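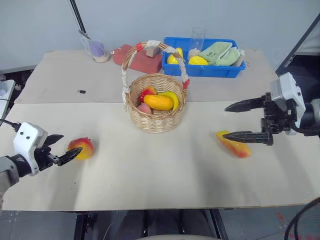 Goalkeeper wanted, Undmont Reserves

We play in the second division of the county league and have conceded 12 goals in our last 2 matches. Our present keeper, Tudor Chiriac, is a left back and would like it known that he never volunteered.

You should be free for matches until the end of March, own your gloves and be willing to shout at people older than you. Height is welcome. Experience in goal is very welcome. Kicking with either foot would be showing off, but we'd put up with it.

Training is at the Florent ground, on the pitch with the slope – you'll defend the bottom end first, as everyone does. Subs are £145 for a full season and new keepers pay half. There's no wage. There is soup.

Precious Tshabalala runs the side and picks the team. Ask for her at the Florent clubhouse before training, or leave your number behind the bar with Lucian. Trials last one session, boots on by seven.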